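Plirkcombe Mill open day, 8 September 2018

The leaflet promised "a full morning inside a working knitting mill." I got two hours and ten minutes, and a fair part of that was spent in the parking lot waiting for the group ahead of us to clear the stairs.

Plirkcombe has been turning out jersey and sweatshirt fabric since before the highway came through, and it opens its doors once a year. Tickets were $6, which I don't begrudge. They take 25 people per group. You can't hear a guide over circular knitting machines with that many people strung out along an aisle, so from the back I caught every third sentence.

The knitting floor is worth seeing all the same. The machines are older than I expected, most of them with a Bristov plate on the side, and the fabric comes down off them in a tube, slowly, like something being poured. Our guide said the mill runs 300 days a year. Half the floor was standing idle when we walked through, and when a man near me asked why, he was told it was "scheduled." Scheduled what, we didn't learn.

Then came the finishing room and the big claim of the day. Plirkcombe says its heavier knits don't pill. There is a poster about it with a chart, and the chart has no scale on the left side. We were shown two swatches, one of theirs and one labeled "ordinary knit," and sure enough the ordinary one looked terrible. I asked who had made the ordinary one and how it had been washed. The answer was that it was typical of what's out there.
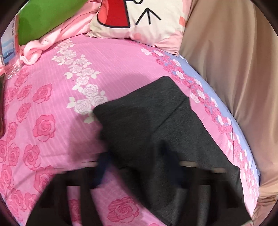
I have owned plenty of charcoal knitwear and all of it pilled sooner or later, under the arms first and then wherever a bag strap rubs. Maybe theirs is different. I'd want to see it after two winters before I believed a poster.

The dye house was closed to visitors. We looked at the Antoniuk vats through a window and heard that the water leaves cleaner than it comes in, a line I have now been given at three separate mills.

The tour ends in the shop, naturally. Style 661, the crewneck they push hardest, was marked down from a price I doubt anyone ever paid. Seconds were in bins by the door and were the better buy, with flaws I had to hunt for. Coffee was decent. The restrooms are across the yard.

If you are choosing only one, the Narholm mill does smaller groups and lets you touch the yarn. They open in April.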